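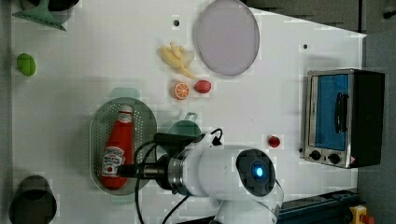
Ketchup bottle lying in a colander tray, toaster oven off to the right.

Prutton Neighbors Forum > Planning and Development > The 18-story proposal on the old Handolau warehouse lot

dparsons_elm
Joined: January
Posted Sep 23, 2018

Hi everybody, I finally got through the whole packet for the tower on the Handolau lot (it took me two evenings and most of a pot of coffee) and I thought I'd put down what I found, in case it saves somebody else the trouble of scrolling through all those drawings.

The height is 18 stories, with shops on the ground floor facing Mill Street and apartments the rest of the way up. The architect is Ó Dubhghaill, the same office that did the library addition, and I have to say I love that addition, so I went in wanting to like this one too. And I do like some of it! The brick along the sidewalk is handsome and they've set the tower part back from the street so you don't feel it looming over you quite so much.

What worries me is the parking. There are 50 spaces in the garage and the only way in or out is the alley behind the bakery. If you've ever tried to get down that alley when a delivery truck is there, well, you know. I wrote to the planning office to ask whether anybody had studied it and haven't heard back yet.

Denise

jpearce
Thanks for doing this, Denise. I'm going to be the grump and say the garage is too big already. The bus stops right at the corner and the station is a ten minute walk, and every space they dig adds to what the apartments cost. I'd gladly trade half of those for a few more two-bedrooms. My sister has been looking for one in this part of town for ages and there is just nothing.

hendrik_m
Jordan, with respect, I have lived on Mill Street a long time and people said the very same thing about the building by the post office. Fewer spaces, everyone will take the bus. Now I circle the block every evening with my groceries getting warm on the back seat. People who move in will own cars, and their friends who come to dinner will own cars too.

Also it is simply too tall. The tallest thing near there now is the old hotel, and that one I can see over from my roof if I stand on the step.

jpearce
Fair point about the post office building, but that one doesn't have any guest parking and this one does, it's on the garage level drawing. I agree the alley is a mess. Couldn't they bring the cars in off Cooper Lane?

ruth_t
Hello all, I don't post much but I do read everything. I went to the open house and asked that exact question about Cooper Lane! The young man from Onow (they're the developer, for anybody who missed the first thread) told me the slope is too steep on that side and the ramp would eat up the corner shop space. He was very patient with me and drew it on the back of a flyer, which I've still got somewhere under the phone book.

I'm mostly in favor. That lot has been a chain-link fence and puddles for so long that my grandchildren think it's a pond. But I do wish they'd kept the old warehouse sign, or at least found a spot for it in the lobby.

amnuay_s
Hi neighbors. I run the noodle shop across from the lot, so I suppose I have the closest seat of anyone. Customers ask me every day what I think and my answer changes depending on how tired I am. More people living upstairs means more people coming down hungry, and I would be happy about that. The construction is the part I lose sleep over. The schedule says 3 phases, and in the first one the sidewalk on my side is closed for almost 18 weeks. My door opens onto that sidewalk.

Has anybody seen whether they have to keep a covered walkway open? I looked and could not find it.

dparsons_elm
Amnuay, I missed that completely, and I'm so glad you brought it up. I went back and looked, and the closure is in the traffic section near the end, with a note that says "pedestrian access to be coordinated." That could mean just about anything, couldn't it? I'd ask for it in writing. I'm happy to put it in my next letter along with the alley, if you don't mind my mentioning the shop.

Ruth, please find that flyer! I'd love to see the ramp sketch.

hendrik_m
On the walkway I am completely with Amnuay. They managed one for the bank when the front was redone, so they can manage one here. I will sign that letter. I will not sign anything that says the height is fine — please keep those separate.

jpearce
Two letters then. I'll sign the walkway one and the alley one, and Hendrik and I can keep arguing about the height over soup at Amnuay's.

amnuay_s
Please mention the shop, yes. And thank you, Hendrik. Soup is on until eight.

ruth_t
Found the flyer! It has a coffee ring on it but you can read the ramp part fine. I'll drop it in your mailbox tomorrow, Denise, and put me down for the walkway letter too.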